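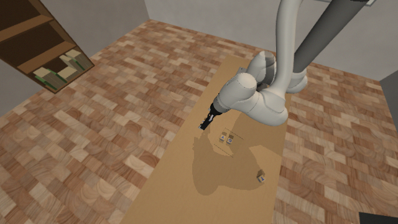 Método Rilik (manipulação robótica)

O método Rilik é um jeito de ensinar um braço robótico a arrumar blocos com letras usando só demonstrações feitas em simulação. Escrevo este verbete em primeira pessoa porque trabalhei nele e porque a enciclopédia do laboratório de Tullham deixa (obrigada, Olanrewaju Jibrin, que defendeu isso até o fim!). Quem quiser a versão séria, com as equações todas, pode ler o relatório interno do grupo. Aqui eu conto o que o método faz, de onde veio e onde ele ainda tropeça.

Origem do nome

Rilik era o nome da pasta onde o Chidubem Olatunji guardava os primeiros scripts. Tentamos trocar por uma sigla decente e ninguém chegou a um acordo, então ficou. O simulador por baixo se chama Rudau e é mais velho que o método; já servia para testar garras antes de a gente aparecer com os cubinhos.

A tarefa

O robô recebe uma palavra curta e precisa levar os blocos certos até uma área quadrada marcada na mesa, formando a palavra em linha ou em coluna. Parece brincadeira de criança, e foi mais ou menos assim que a Amarachi Afolabi vendeu a ideia na primeira reunião. Só que cada bloco tem marcas em mais de uma face, e é aí que mora a dificuldade: o braço pode pegar a peça certa e deixá-la com a letra errada para cima. A orientação da letra, na versão atual, não conta para a nota. Um T deitado vale igual a um T em pé – decisão polêmica, volto a ela mais abaixo.

A cena básica tem uma mesa comprida, um braço branco com garra paralela preta e uma sala em volta, com estante de livros e piso de parquet. Os móveis não participam da tarefa, mas eu insisti em mantê-los. Política treinada em fundo liso fica mimada, e depois qualquer lombada de livro no canto da imagem atrapalha.

Como funciona

São 3 etapas. Na primeira, uma pessoa conduz o braço simulado e grava a demonstração inteira. Usamos 155 demonstrações no conjunto principal, quase todas feitas pelo Osaze Bassey, que tem uma paciência que eu não tenho. Na segunda, cada demonstração é cortada em trechos: aproximar, fechar a garra, transportar, soltar, recuar. Os cortes saem do sinal de abertura dos dedos e da altura da garra, sem anotação manual. Na terceira, o Rudau remonta os trechos em cenas novas, com os blocos em outras posições e a luz vindo de outro lado, e a política aprende com essa mistura.

O recuo merece um parágrafo só dele. Nas primeiras versões a gente jogava esse trecho fora, achando que depois de soltar o bloco não havia mais nada para aprender. Pois a política soltava a peça e saía de lado com os dedos meio fechados, arrastando a vizinha junto! Quando passamos a guardar o recuo, com a garra bem aberta antes de qualquer movimento lateral, as colunas pararam de desmanchar. 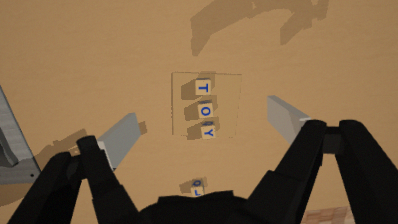
Cena simulada no Rudau: T, O e Y em coluna na área marcada, com um quarto bloco fora dela, junto ao corpo da garra.

Avaliação

Rodamos 365 episódios de teste, com palavras que não apareciam no treino. Um episódio vale como acerto se todas as letras pedidas terminam na área, na ordem certa e com a face certa para cima. Encostar na borda vale, passar por cima dela, não. O alinhamento é medido à parte, pelo desvio entre os centros dos blocos, e uma coluna meio torta passa sem problema.

O método foi comparado com o Yusuf, nosso sistema anterior, que copiava as demonstrações inteiras sem cortar nada. O Rilik ganhou por cerca de 12 pontos percentuais, e quase toda a diferença veio das palavras de três letras. Nas de duas os dois empatam, o que me deixou um pouco murcha, confesso.

Limitações

A troca de face continua sendo o erro mais comum. Visto de cima, um bloco ligeiramente inclinado mostra duas marcas ao mesmo tempo, e a política às vezes lê a lateral em vez do topo. O O e o Q se confundem bastante, ainda mais na sombra. Aliás, as sombras do próprio braço são um capítulo à parte: caem bem no meio da mesa, e reduzir a intensidade delas melhora o resultado, mas aí a simulação fica fácil demais para o meu gosto.

E tem a questão das letras deitadas. O Obinna Afolabi acha que uma palavra que obriga a gente a virar a cabeça não está escrita, e abriu uma discussão sobre isso em março que segue aberta. Eu defendo a regra atual por enquanto, porque girar a peça no punho exige demonstrações que ainda não gravamos. Também falta testar o método num braço físico – tudo o que está neste verbete vale só para simulação.

Ver também

Rudau (simulador)
Yusuf (sistema de imitação)
Segmentação de demonstrações
Garra paralela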